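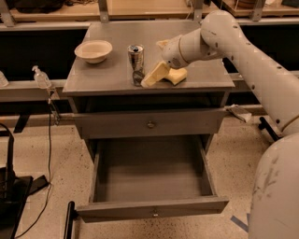
28/11/2025

Half the building took the day off and the heating seems to have gone with them. I came in anyway, put a coat on over my sweater, and spent the day teaching an arm about cans.

The target from Manevon is 2000 good episodes of the nightstand task before the December handover. As of last night we had a little over 1000, which sounds healthy until you remember that the first batch was recorded before they changed their mind about what "put away" means. It used to mean in the drawer. Then it meant in the drawer with the drawer shut. Now the lower drawer may start open or closed, the upper one stays shut, and the arm is supposed to work it out from examples, meaning from me, a person who has never put a can in a nightstand in her life.

I did open-drawer starts all morning. Can near the middle, bowl toward the back left, fingers down beside the can, close, lift, over the drawer, let go. Reset. Move the can a thumb's width. Again. You'd think the hard part would be the grasp, but my trouble is being consistent without being identical. If I do it too neatly the model learns one can in one spot and panics over any other. If I get creative, Lopes (the review script, named after a street, don't ask me) flags the episode for "hesitation." I got 34 hesitation flags before lunch. I would like to see the script do it in a coat.

Two of them I disputed. One was fair: I stopped halfway because I was thinking about soup.

The soup was bad, by the way. The place on the corner has started putting corn in everything.

Afternoon was closed-drawer starts, and those are slow. The knob is small and round and our fingers are blocky, so every pull begins with a bit of fumbling that I'm told is valuable data. They want the recoveries kept in. So somewhere in the Hulville training set there will forever be a record of me missing a brass-colored knob, backing up, and missing it again with more confidence. I labeled those "retry" and tried not to take it personally.

Ran last week's checkpoint at the end of the day to cheer myself up. It reached for the can nicely, picked it up, carried it over the open drawer, and then stopped there for a long while, exactly the way I do. Soup, I suppose. Then it set the can back on top of the nightstand and went home. Logged as a fail. I have had evenings like that.

Omow wants the bowl in the drawer as well from Monday, which means new instructions and a new argument about which goes first. I said can. They said they'd get back to me.

Bus was late. Ate toast. Caught myself closing the kitchen drawer very slowly and at a constant speed.

2 comments
Share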